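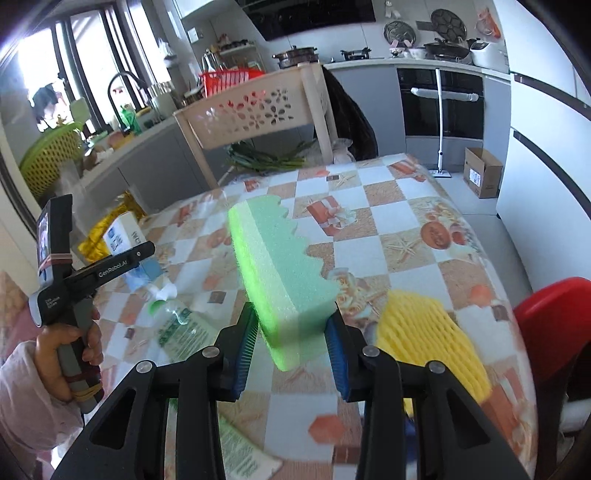 Brudholm Pair is a set of two hand-held grippers for companies which want to prepare automation of cleaning and kitchen work together with the people who do this work today. One person holds both grippers and makes the task in the usual way, at the usual speed, and the recording is later used for teaching the robot arm. The fingers of each gripper are narrow and the ribbed blue pads follow the shape of the object, so a two-layer green sponge with a wavy top edge can be held upright between them. Soft household things of this kind are where many older grippers give up, and for our customers they are the biggest part of the day.

What changes for the staff

Before, the automation project was usually started in an office. An engineer wrote the steps, the arm came on a pallet, and the cleaners saw it for the first time when it was already bolted. With the Pair the work starts from their hands. The operator decides how the cloth is folded and from which side the bag is taken, and these habits go into the training material.

Our customer Grondetik cleans rented apartments and staff kitchens. In their first season with the Pair they made 1,143 recordings of short tasks. Sandamali Kumarasinghe, shift leader there, wrote to us in April: "At the beginning my team was afraid they teach their own replacement. We talked a lot about it. Now two of my colleagues have the recording work in their contract with higher pay, and the heavy lifting is what we want to give away first."

We advise every customer to have this talk before the first box is opened. Recording time must be paid as working time, and the operator can delete a take on the same day without giving an explanation.

Tasks with bags and waste

Thin plastic is difficult to grasp - it slips, it folds, and it changes its form with every movement. For these tasks please set the closing force to Low and take the bag by its upper edge.

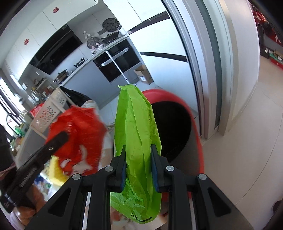 Green bag pinched at the top, in front of the red trash bin.

Juraj Vrabec from our support prepared a separate exercise sheet for bag tasks. It is included in the delivery. New operators need one morning for it, with breaks. The wrist becomes tired sooner than people expect, so we recommend to change the task after each 42 takes.

What is in the set

Two hand-held grippers, left and right
Spare finger pads, blue
Charging station Han with two places
Carrying case
Exercise sheets in English and Spanish
Access to the Pramow review program for 100 hours of recordings

Good to know

The pads are wiped with a damp cloth and mild soap. Do not use alcohol, the surface becomes hard from it. Check the screws on the finger linkages once a week and tighten them by hand only.

Order number: 424
Delivery time and price on request. For a trial at your workplace please write to Shufen Tang, sales. Questions about training of operators are answered by Juraj Vrabec.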